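In Praise of the Small Store

My grandmother bought her envelopes four at a time. She could have had a box of 1,000 for not much more, but she liked the walk, and she liked being asked how her knees were. I've been thinking of her since the stationery shop in our town gave notice that it would close in August.

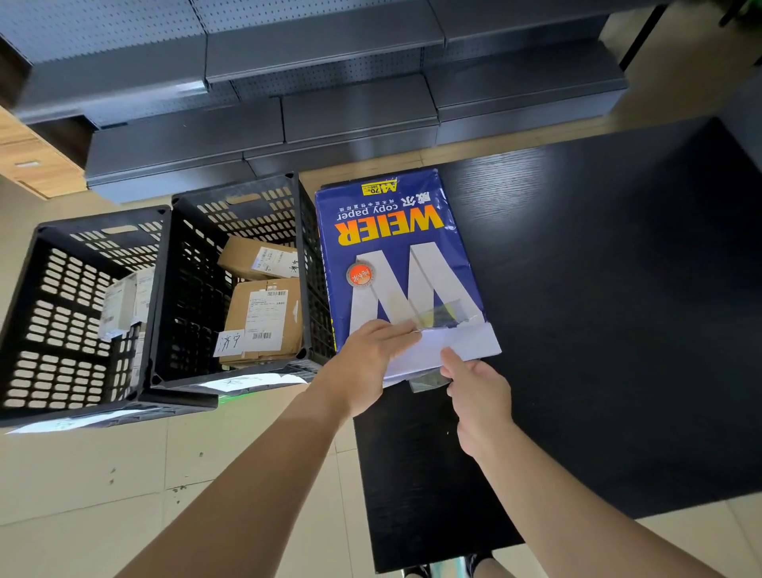

Anneke Mudaliar
Contributing writer

I should admit that I'm part of the problem. I order my pens late at night, in my slippers, like everybody else, and they come to the door in a box big enough for a pair of boots. It's easy, and I won't pretend I don't enjoy easy.

Still, I miss being talked out of things. At Parkar, the shop I grew up with, you could go in for a fancy leather planner and leave with a plain notebook that cost three dollars, because the woman at the counter had asked what you meant to write in it (grocery lists, in my case, and she was quite right). They'd sell you one sheet of card stock, or make a copy of your lease while you dug around for change. 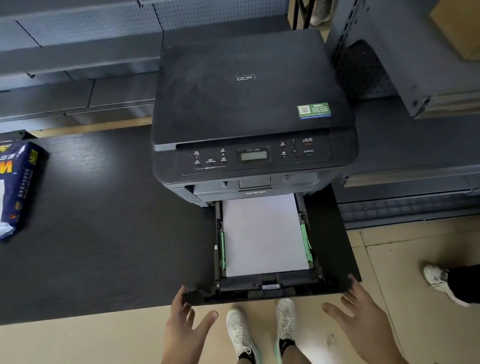
What we could do about it

I don't think a town of 900 households can keep every shop it's fond of, and I'm not going to scold anyone about rent or parking. But I'd like us to pick one, just one each, and be regular there. Mine is going to be Wenik, over by the post office, where I plan to buy my birthday cards one at a time, and take much too long choosing them.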